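Tarano, the upper town

2020-04-04

So I finally have time to sort through my notes from last August, and I want to start with Tarano, because it was the place I knew least about and liked the most. We only went because the bus to Pirudora was full (two coach groups had got there first) and the next one going anywhere was headed up the hill!

The old town sits on a ridge with the river Anov looping around three sides of it, and you get in through a gate that's barely wider than a delivery van. I watched one try. From the gate it's 162 steps up to the church, according to the sign, and I believed every one of them by the top. The walls are mostly gone on the south side, where people pulled the stone out to build their own houses, and you can still spot the big squared blocks at the bottom of somebody's kitchen wall.

The little museum is in the former customs house. Back when the salt road ran through here every mule had to stop and pay, and they have the toll book from one year, with 567 entries in the same cramped brown handwriting. Salt, wool, cheese, more salt, one bear (a bear!). I would have stayed another hour with that book if they hadn't closed for lunch.

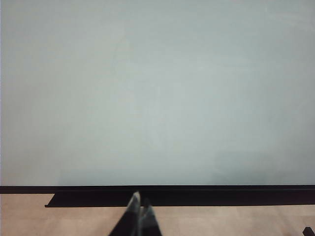

Pale gray-green and nothing written on it.

Lunch was at a bar called Maddocks, which is not a name I expected up there, and I never did get the story. Get the chickpea soup. They bring it with fried bread and a green oil that I've been trying to copy at home ever since, no luck so far.

If you go, the last bus down leaves before dinner, so check the board at the gate. We missed it and walked, which took us past the old mill and a very loud dog. Pirudora is next, once I find my other notebook.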